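When the Planner Cannot See

Opinion, by Parveen Lashari

The software that moves a robot arm has improved a great deal over the past few years. Planners that once took several seconds to find a path through clutter now return one before an operator has looked up from the console. The institutions that buy and fund this work have noticed, and most of their money has followed speed. I wish to argue that it should now follow something less impressive in a demonstration, namely the ability of a control system to recognize that its view of the work is poor and to act accordingly.

Most planning software in use today takes the scene it is given as fact. A perception module reports where objects are, the planner computes a route among them, and the controller carries it out. Each of these parts may be tested with care. The agreement between them is tested far less. If the perception module is working from a view in which a container occupies nearly everything, it will still, in most designs, report something. The planner receives that report in the same format it would use for a clear view, and it has no means of telling the two apart.
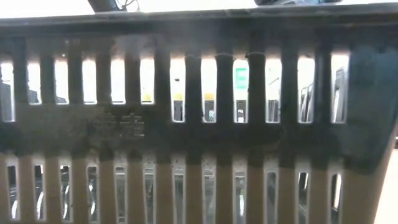 Slotted plastic is a particularly demanding case. A depth estimate may land on a rib, or it may pass through an opening and settle on a shelf several meters behind. Strong light from the far side makes matters worse. Averaging the two answers produces a surface that does not exist anywhere. Engineers have known this for a long time, yet the usual remedy is a filter tuned by hand for one site, undocumented, and forgotten when the person who wrote it moves to other work.

At Potham, where I advised on procurement, we reviewed 17 fault reports submitted by our integrator, Orkberg. In 8 of them the arm had followed its plan exactly. The plan was sound for the world as the software understood it. The reports nevertheless listed the cause as "planning error," and the planner was duly replaced at considerable expense. The module that had supplied the mistaken geometry was left as it was.

A better arrangement is within reach. Perception software should publish, with every estimate, a plain statement of how much of the workspace it could observe. Planners should be required to read that statement and to slow down, request another view, or stop when it falls below an agreed level. The Usmani interface, which our group adopted in March, does this with three additional fields. It is neither elegant nor complete — the third field is still interpreted differently by different teams — but it gives the planner grounds for declining a task.

The common objection is that such systems stop too often. That is a fair concern, and I do not dismiss it. The Hurnow trial ran 3,000 picks with the new fields enabled, and its operators complained about the pauses from the first morning. Many of those complaints were justified, and the thresholds were changed as a result. I would still prefer a threshold that can be read, disputed and revised to a silent assumption buried in a filter.

Buyers have more influence here than they tend to believe. Tender documents specify cycle time to a tenth of a second and say nothing of what the system must do when a camera faces the side of a basket. They should say so, and acceptance tests should include those views deliberately, with the results recorded alongside the figures for throughput. Suppliers will meet the requirement once it is written down.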